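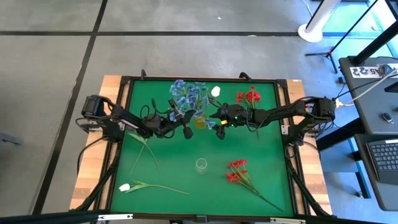
緑のマットの上で造花の組み直し中。花瓶には青い花、赤い束はまだ横に置いたまま。

二月に入ってから、家にある造花をまとめて手入れしている。棚の上や玄関に飾ったままになっていたものを全部下ろして、ほこりを落とし、組み直すという作業だ。去年もやるつもりでいて、結局やらなかった。

きっかけは玄関の花だった。昼すぎに日が差し込んだとき、花びらのふちが白っぽく見えたので、指でさわったらほこりだった。遠くから見ると気にならないが、近くで見るとかなり積もっている。一つ気になると他も気になる。居間の棚も洗面所の小さいのも見てみたら、どれも同じだった。

造花は水を替えなくていいから買ったようなものなので、世話をするという頭がそもそもなかった。生花なら一週間もすれば終わりが来て、そこで花瓶も洗う。造花は終わりが来ないので、花瓶の中まで一年以上さわっていないものもあった。

まず花の掃除から。布の花は、乾いた絵筆で払うのがいちばん楽だった。百円で買った平筆を使った。花の中心から外に向かって動かすと、花びらの重なりの奥のほこりも出てくる。ドライヤーの冷風も試したが、部屋中に飛ぶので、やるならベランダがいい。私は室内でやって、そのあと床を掃除する羽目になった。

汚れがひどいものは水で洗う。洗面器にぬるま湯を張り、食器用洗剤を少しだけ入れて、花を下に向けて振るように洗う。こすると布の端がほつれる。色落ちが心配なものは、裏側の目立たない花びらを濡らした綿棒で押さえて、色が移らないかを見てからにする。うちでは濃い赤の一本だけ、綿棒がうっすら桃色になった。それは水洗いをやめて、筆だけにした。

洗ったあとは逆さに吊るして干す。茎の中に針金が入っているものは、水が残ると錆びる。洗濯ばさみで茎の端をはさんで浴室に一晩置いたら、翌朝には乾いていた。根元のところだけ少し湿っていたので、タオルで巻いて押さえた。

掃除が終わったら組み直しになる。私は花瓶をマットの上のほうに置いて、使う花と使わない葉を手前に並べるようにしている。緑のマットは前から作業用に使っているもので、白い花や赤い花を置くと見つけやすい。ただ、葉や茎は同じ緑なので見落とす。細い葉を一枚、片づけのときまで忘れていたことがある。葉だけは別の色の紙の上に置けばいいのだが、面倒でまだやっていない。

花瓶は黄みがかった小さいものにした。口が狭いので本数はあまり入らないが、そのぶん茎が動かない。大きい花瓶に少ない本数を挿すと、どうしても外側に倒れて真ん中があく。以前はガラスの丸い花瓶でそれをやっていて、毎回、茎の足元に丸めた紙を詰めてごまかしていた。

中に入れるのは青い花を中心にした。最初は赤と青を半分ずつ混ぜてみたのだが、少し離れて見ると落ち着かない。色の量が同じだと、どちらを見ていいのかわからなくなる。赤を抜いて青だけにしたら、すっきりした。青い花は密集させて、上だけでなく横にも広がるようにする。何本かは花瓶の口より下に垂らす。全部を上に向けると、店で売っている束をそのまま入れたように見えてしまう。

垂らす花は、先に茎を曲げておく。花瓶に挿してから曲げようとすると、花瓶ごと動くし、隣の花まで押してしまう。曲げるのは花のすぐ下ではなく、指三本分くらい下のところ。花のすぐ下で折ると、首が折れたような形になる。私は最初の一本でこれをやって、戻そうとしたら茎の被覆に白い筋が入った。その一本は奥のほうに挿して、葉で隠してある。

白いチューリップは、つぼみのものを一本入れるかどうかでだいぶ迷った。青の中に白が一つ入ると目がそこに行く。右寄りに低く入れるとまあまあで、真ん中に入れると目玉のように見える。何度か出し入れして、結局その日は入れずに終わった。翌日見直したら、やはり一本あったほうがいい気がして、右の低いところに挿した。今のところそのままにしている。

赤い花は別の花瓶にまとめることにした。茎の緑がわりと明るいので、透明な花瓶だと茎ばかり目立つ。台所に使っていない白いピッチャーがあったので、それに入れたらちょうどよかった。口が広いから束のまま入る。組み直す手間もほとんどかからなかった。

余った葉と茎の扱いには毎回困る。造花の束を買うと葉がたくさんついてくるが、全部使うと重たくなる。今回は細い葉だけを何本か残して、幅の広い葉はほとんど外した。外した葉は捨てずに、封筒に入れて取ってある。花瓶の口元があいたときに一枚差し込むと、それだけで隙間が埋まる。

茎を切るときは、普通のはさみを使わないほうがいい。中の針金で刃が欠ける。私は文房具のはさみを一つだめにしてから、ニッパーを使うようになった。切り口はとがっているので、テープを一巻きしておく。花瓶の内側の傷も防げる。

長さは一度に切らず、少しずつ詰める。長いものは切れるが、短くしたものは戻らない。どうしても短くしすぎたときは、切った茎の残りを添えてテープで巻けば、花瓶の中に隠れる部分なら見た目にはわからない。青い花のうち一本は、そうやって足してある。

道具と材料にかかったお金も書いておく。平筆とテープを合わせて391円。ニッパーは家にあった。青い花を少し足したくて、駅の向こうの雑貨店で一束買い、それが1,316円だった。造花としては安くも高くもないと思う。洗剤や綿棒は家のものなので数えていない。

前に手入れのことを少し書いたとき、Nyokabi Ogolaさんから、冷蔵庫の横に飾ると油がつくので気をつけたほうがいいと教えてもらった。うちの台所の花はまさにその位置にあって、花びらを指でつまむと少しべたついていた。ほこりと油が混ざると筆では落ちない。洗剤の湯に長めにつけて、ようやく取れた。今は台所には花を置かないことにして、ピッチャーの赤い花も食卓の端に移した。

青い花の花瓶は玄関に戻した。靴箱の上で、ドアを開けると正面に見える場所だ。昼の光が直接当たるので色あせが心配だが、日の当たらない場所に置いても見る機会がない。一か月ごとに花瓶の向きを半分回すことにした。片側だけ薄くなるのは避けられると思う。

まだ手をつけていないのが洗面所の小さい花と、押し入れの箱に入ったままの季節の飾りだ。箱のほうは、つぶれた花びらを直すところから始めることになる。スチームを当てると形が戻ると聞いたので、アイロンの蒸気を離して当ててみるつもりでいる。まずは裏側の一枚で試して、うまくいったらやり方を書く。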